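Pudding basin

A pudding basin is a deep bowl with a thick rim, made for steaming puddings, and I've been writing this entry on and off since June because I can't leave the subject alone. My gran had three. I have rather more, and I'm not sorry!

The rim is the bit that matters. You lay your pleated paper over the top, tie string underneath the lip, and the string has something to grip (a cereal bowl will let you down here, believe me). The classic shape is narrow at the foot and wide at the mouth, so the pudding slides out when you tip it over. White is the usual colour, though the potteries at Plesance did a lovely mustard one for years.
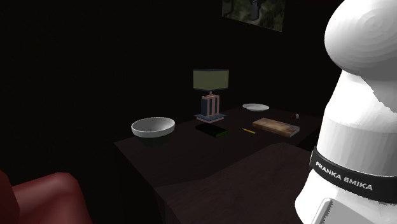 A large white bowl with a thick rim, on a dark wooden table.

Sizes are a muddle. Old makers stamped a number on the base, and a Medve 3 is nothing like a Tredari 3, so I just fill mine with water and measure it. My smallest Medve holds 100 ml, fine for one greedy person, and the one I use most takes 1000 ml, which feeds the whole family with a bit left for breakfast.

Jadwiga Kaczmarczyk's little book on steamed puddings has 89 recipes and I've cooked almost all of them. She likes to butter the basin twice, chilling it in between, and I've copied her ever since. She also puts a folded tea towel under it in the pan, to stop the rattling.

Cracked basins shouldn't be steamed again. Mine hold wooden spoons, or bulbs in spring.

See also: Suet; Odach ware; Pudding cloth

Last edited 2024-10-19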